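Trondolbridge Lounge Corner, set-up guide
Section 4: Seating and side table

Do the shelving first (section 3). If the shelf unit isn't up and fixed, stop here, go back.

1. Clear the floor. Sweep it. Grit under a chair leg will scratch a polished floor in no time.

2. Pink armchair. Lift from under the seat, two people, never by the arms. Set all the legs down together. Leave 90 cm in front for walking.

3. Plump the cushions by hand, top edge first. Wrinkles in the pink cover are normal out of the box and ease off in a few days. Don't iron.

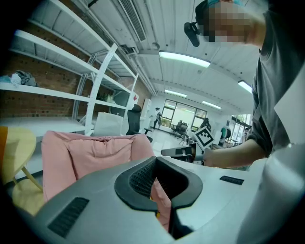 4. Shelves next to the seating: soft stuff only up high, cloths, throws, that sort of thing. Heavy items go low. Max load and fixings are in section 3, don't guess.

CAUTION: do not climb the shelves to reach the top. Use a step.

5. Round side table. Stand it to the left of the armchair as you face it. Screw legs in finger tight, turn table upright, check for wobble, then tighten properly. Overtightening splits teh wood. If one leg still rocks, swap it with its neighbor before you call us.

6. Orange cushions go on last. One on the armchair, the other wherever you need it.
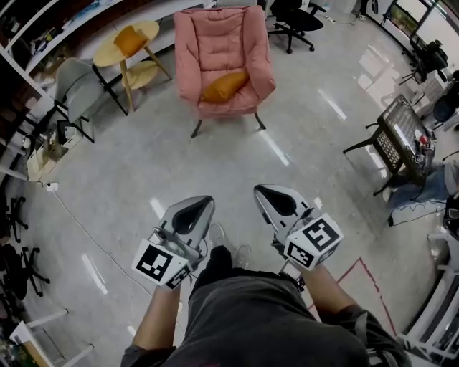
Fig. 2. Pink armchair with orange pillow, round two-tier table to its left, gray chair farther left.

7. Gray chair. Keep it clear of the table so you can get past. Felt pads under the feet, Skuveck or similar. Replace when flat.

NOTE: keep the carton and packaging untill you've checked every part. Returns without the box take longer. Cables flat to the wall when you're done.

Missing parts: write to Ionuț Onu, parts desk, with the order number.

Rev. 2, May 2019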